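홈 > 소식 > 모집 공고 > 진행요원

나브빌 청소년 야외학교, 하계 과정 보조 진행요원 모집

3월 | 글 막상스 고티에(Maxence Gautier), 현장운영팀

나브빌 야외학교에서 여름 과정을 함께할 보조 진행요원 13명을 모집합니다. 작년 공고에 '대자연의 품에서 성장할 인재'라고 썼더니 대자연의 품에서 낮잠을 주무시려는 분들이 꽤 지원하셨습니다. 그래서 올해는 하는 일부터 적습니다.

하는 일

중학생 열 명 안팎으로 짜인 조를 맡아 4박 5일 동안 같이 걷고, 같이 노를 젓고, 같이 밥을 태웁니다. 암벽과 로프 구간은 자격을 갖춘 주 강사가 진행하고, 보조 진행요원은 장비 점검과 인원 확인, 그리고 "얼마나 남았어요?"라는 질문에 답하는 일을 맡습니다. 이 질문은 한 시간에 50번까지 나옵니다. 답은 늘 "다 왔어"지만 표정 관리에는 훈련이 필요합니다.

카누 구간은 말라바난 호수에서, 야영은 스테켈리어 능선 아래 야영장에서 합니다. 야영장에 화장실은 있습니다. 거기까지 가는 길이 멀 뿐입니다. 휴대전화는 능선 꼭대기에서 통신사에 따라 터지기도 하고 안 터지기도 합니다.

이런 분을 찾습니다

- 만 19세 이상, 수영 200미터 가능자 (개헤엄 인정, 단 앞으로 나아갈 것)
- 15킬로그램 배낭을 메고 하루 12킬로미터를 걸을 수 있는 분
- 응급처치 교육 이수자 또는 사전 교육 때 이수할 분
- 비 오는 날 아침 여섯 시에 남을 깨울 수 있는 분. 본인이 먼저 일어나야 합니다.
- 야외활동 지도 경험자 우대. 군 복무 시절 행군 이야기는 경력으로 치지 않으며, 면접에서도 짧게 부탁드립니다.

근무 조건

사전 교육 5일, 본 과정은 기수별로 진행하며 최소 두 개 기수에 참여해야 합니다. 사전 교육 기간에도 수당이 나옵니다. 숙식은 학교에서 제공합니다. 숙은 텐트, 식은 앞서 말씀드린 그 밥입니다. 기수 사이 휴식일에는 애스테드 분교 생활관의 침대와 세탁기를 쓸 수 있고, 이 침대에 대한 역대 진행요원들의 평가는 지나칠 정도로 후합니다. 배낭, 침낭, 우의, 단체 티셔츠 두 벌은 지급하고 등산화는 각자 준비합니다. 새로 산 등산화를 첫날 신고 오신 분들의 발뒤꿈치 사연은 사전 교육 때 들려드립니다.

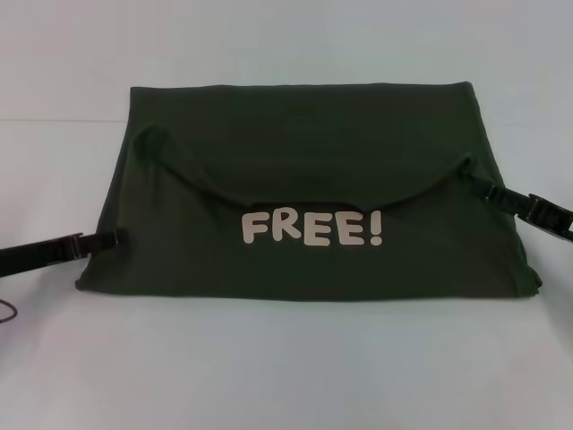

지원 방법

지원서와 자기소개서 한 장을 학교 사무실로 우편 또는 방문 제출해 주십시오. 주소는 나브빌 호수로 925입니다. 자기소개서에는 밖에서 계획이 틀어졌던 경험과 그때 한 일을 써 주세요. 어릴 때부터 자연을 사랑했다는 문장은 빼셔도 됩니다. 다들 사랑하셨더군요.

서류 합격자는 월요일 오전 9시에 면접과 간단한 체력 확인을 함께 봅니다. 체력 확인은 학교 뒷산을 한 바퀴 도는 것이고, 면접관도 같이 돕니다. 면접관이 뒤처지더라도 기다려 주실 필요는 없지만, 기다려 주신 분은 기억하고 있습니다.

청소년을 대하는 일이므로 최종 합격자는 범죄경력 조회에 동의해야 합니다. 이 부분은 농담이 없습니다.

관련 글
- 하계 과정 참가 학생 모집 안내
- 말라바난 호수 카누 구간 안전 수칙
- 스테켈리어 야영장 취사 구역 변경
- 애스테드 분교 생활관 이용 시간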